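Report the Failures by Contact, Not by Episode

November 21, 2023 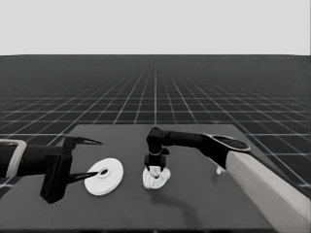

A reader of my last column, signing as Nenlow, objected that a simulated success rate is at least a number everyone can reproduce, and that asking for anything finer would only give authors more places to hide. I take the first half of that seriously. Reproducibility is the main thing simulation has going for it. The second half I think is wrong, and the two-arm benchmarks that have become popular this year show why.

Consider what an episode score records. Two arms work over one table. One is assigned a rigid part, say a flat white disc with a hole in the center, and the other is assigned something crumpled that changes shape when it is gripped. The episode ends, a checker compares the final state with a goal region, and the result is written down as a one or a zero. Everything the policy did with its fingers has been compressed into a single bit, and that bit mixes two contact problems that have almost nothing in common.

The disc is a problem of geometry. A thin part lying flat on a table offers the gripper very little to hold. The options are the rim, which demands clearance under the edge, or the hole, which demands a fingertip placed within a small tolerance. Errors are mostly errors of pose. The crumpled item is a problem of the contact model. Nearly any closing motion near the top will catch material in most simulators, and whether it stays caught depends on friction settings, particle or mesh resolution, and the solver step. Errors there may belong to the policy or to the physics, and the episode score cannot tell which.

The Villaseñor benchmark is a convenient case, as its logs are complete enough to recompute. I took the 2,409 evaluation episodes released with the Valtetti baseline and relabeled each one by the first contact event that departed from the scripted reference. In 582 of the failed episodes, the departure occurred on the deformable side, after the fingers had closed, with the gripper pose still inside the tolerance the authors themselves specify. By the benchmark's own definition the arm had done what was asked. The material then slid out, or passed through a finger, which a real cloth does not do.

Those episodes are counted against the policy. Presumably a matching set is counted in its favor, where material stuck to a finger that should have lost it. I have no clean way to estimate the size of that second set from the logs, and neither does anyone else, which is my complaint.

The usual defense is that such errors cancel across methods. Every policy is tested in the same simulator, so the ranking holds even if the absolute numbers drift. I do not believe this. A policy trained by reinforcement inside the simulator has had every opportunity to learn where the solver is generous. A policy trained on demonstrations has had far fewer. Sharing the test environment favors the first kind, and the ranking inherits the bias. When I reran the 2 strongest entries with the solver step halved and nothing else changed, they traded places. I would not publish a claim of superiority on a margin that a solver setting can reverse.

What I would ask of authors is modest. Log the first contact for each arm, the pose error at closure, and the slip over the next 16 control steps. Report grasp outcomes separately for rigid and deformable items. Repeat the evaluation at a second solver step and print both columns. The Bodis toolkit already exposes the quantities needed, and the storage cost is small beside that of the rendered video people keep by default.

Nenlow's worry about hiding places deserves an answer. Finer reporting does allow an author to lead with the flattering column. But a reader who has the other columns can say so. At present the flattering average is the only column there is, and a reader who suspects it must obtain the weights, rebuild the environment, and rerun the whole evaluation before raising a question.

There is also the matter of coordination, which two-arm papers claim in their titles and rarely measure. If one arm finishes its grasp while the other is still approaching, and neither trajectory changes when the other arm is removed, then the paper has run two single-arm policies on a shared table. That ablation is cheap. I have seen it in one submission since January — an appendix table, with no discussion in the text.

The next release of the Villaseñor suite is said to add more object classes. I would rather see the existing ones scored by contact first.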